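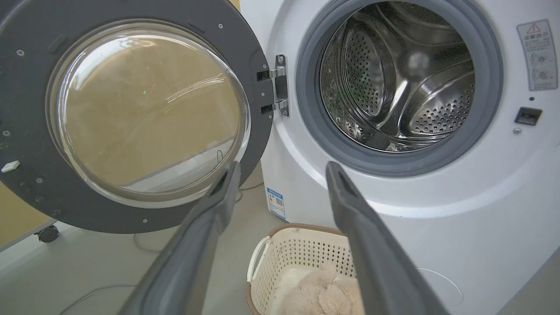 *Diapo 1 : vue de la caméra de poignet, pince ouverte, hublot ouvert, panier devant la machine.*

**Notes orateur, Drilura, 12 septembre 2022**

Laisser la diapo à l'écran pendant toute l'introduction.

- Me présenter, citer Boglárka Juhász pour la partie logicielle.
- Sujet : le kit Ballo, pince à deux doigts longs avec caméra intégrée au poignet. Vendu par Pamo, testé chez nous depuis avril.
- Tâche retenue pour l'évaluation : prendre le linge dans le panier, le mettre dans le tambour, fermer la porte.

**Ce que le kit comprend**

- La pince, la caméra, un câble unique, le support de fixation.
- Une licence pour un poste. Les postes supplémentaires sont payants.
- Montage : 29 minutes la première fois, à deux.

**Points à montrer sur l'image**

- Les deux doigts restent dans le champ. On voit le panier entre eux et l'ouverture du tambour plus haut.
- Tambour en inox, hublot bombé : beaucoup de reflets. Le dire tout de suite, la question viendra.
- Bord du panier : les doigts doivent descendre à l'intérieur sans l'accrocher.

**Résultats**

- 1 000 cycles de prise enregistrés.
- 16 arrêts de sécurité, dont 7 sur contact avec le joint de porte.
- Les pièces pelucheuses se prennent bien. Les chaussettes fines, moins bien.
- Fermeture de la porte : réglage de l'effort à refaire pour chaque modèle de machine.

**Réserves**

- Documentation en anglais seulement.
- Étalonnage de la caméra à reprendre après chaque démontage.
- Délai de livraison des doigts de rechange : pas de réponse ferme de Pamo.

Passer ensuite la parole à Lajos Lengyel pour les coûts. Questions à la fin.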